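**Furniture Laboratory, Statness. Notebook entry, July, started 9:40**

Item: Bernia side table, white, supplied by Adenlow as a flat pack. Entered by C. Peixoto. Second reader: G. Björklund.

Purpose of the session: to go through the assembly of the table from the opened carton to the finished piece, and to record any point at which the printed instructions and the parts disagree. The earlier entry on the Yao stool should be read with this one, as the same questions about sockets and leg fit were raised there and were left open.

**Preparation**

The bench was covered with the black sheet before the parts were laid out. White plastic marks easily, and the last table was returned to Adenlow with scuffs on its top that we could not separate from transport damage. The sheet is slippery and forms folds when the top is turned on it. It was left in place for the whole session. A heavier mat with some grip should be tried next time, and Gøran has asked that it be ordered in the same dark color, as white parts are easier to find on it.

The top goes face down, ribs up. The instruction sheet shows the reverse in its first drawing and the correct position in its second, with no arrow between them. Recorded as remark 1.

**Legs**

Leg length from the narrow tip to the rim of the wide end is 438 mm on the part measured. The depth of engagement given on the instruction sheet is 35 mm. All legs are stated to be interchangeable, and no corner is marked. 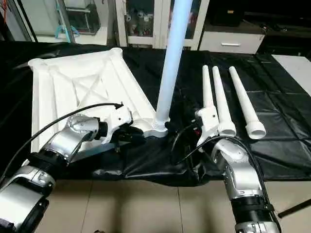 The order of corners was therefore left open, and the near right was taken first. The first leg is the easiest to align and the easiest to knock over, as nothing yet stands beside it to show whether it is straight. The slight outward lean of the leg is part of the design, but the sheet draws all the legs as vertical. A customer who corrects the lean will be working against the socket. Remark 2.

The leg must be held low, close to the socket, while it is being seated. When it is held near the free end, a small movement of the hand becomes a large one at the tip, and the joint binds before reaching full depth. On the trial part the gap remaining after a poor start was 6 mm. The leg was withdrawn and started again, and the gap closed. No damage was found on the part afterward.

The frame also needs to be held at its front edge during this step. Without a hold it turns on the sheet. The instructions do not mention this, and a person working alone on a smooth floor would find the same difficulty. Remark 3. 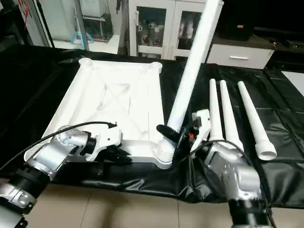
*Bernia top, underside up. Leg in the near right socket; the other three on the sheet to the right.*

Gøran's note, copied here from the margin: the grooves on the outside of the corner socket look as though they are meant to be gripped or turned. Adenlow's drawing gives them no function. We should ask before describing them in the report. Until there is an answer, please use the word "grooves" only, and not "thread."

**Molded parts**

The surface finish was looked at separately. Gloss white is difficult to judge under the bench lamps: the faces wash out and the inside corners can be read only from their shadows. Fine sink marks would not be seen in this light. The lamp should be lowered to one side before any finish is graded, and the grades entered today are to be regarded as provisional.

Thin upright walls were checked for stiffness by pinching and moving them gently. They give slightly at the top edge and recover when released. No whitening was observed at the root of any wall tested.
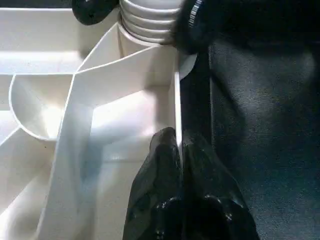 *White molding, close view: thin upright wall at right, angled walls and pockets to the left.*

**Open points**

- Ask Adenlow about the function of the socket grooves.
- Ask whether the engagement depth on the sheet is measured from the rim or from the shoulder. C. Peixoto to write.
- Remarks 1 to 3 to be copied into the draft report, section 7.
- Repeat the finish check with the side lamp. G. Björklund.
- Offcuts of the old sheet are still in the lower drawer and may be thrown away.

The carton and both instruction leaflets are to be kept until the report has been accepted.

C.P.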